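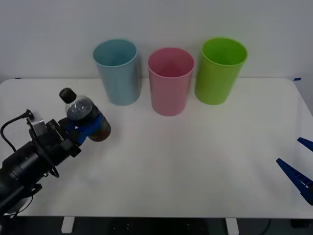 Ginger Beer From a Bug: Feeding Week and Bottling

Last updated 1 November 2020

1. Stir a spoonful of grated ginger and one of sugar into your jar every day for 7 days. Leave the skin on, that's where the good wild yeast lives!

2. Dissolve 215 g of sugar in a litre of hot water, squeeze in two lemons and let it cool right down. Strain in the bug and top up with cold water (I love this bit, the whole kitchen smells amazing).

3. Bottle in plastic soft drink bottles and leave a good gap at the top. Once they feel rock hard, straight into the fridge. It'll be slightly alcoholic, so keep it for the grown-ups.

Comments

Duván Guzmán: Made this in Namasberg in September, gorgeous colour. Can I use honey?

Barngate: Mine went hard overnight, what a fizz!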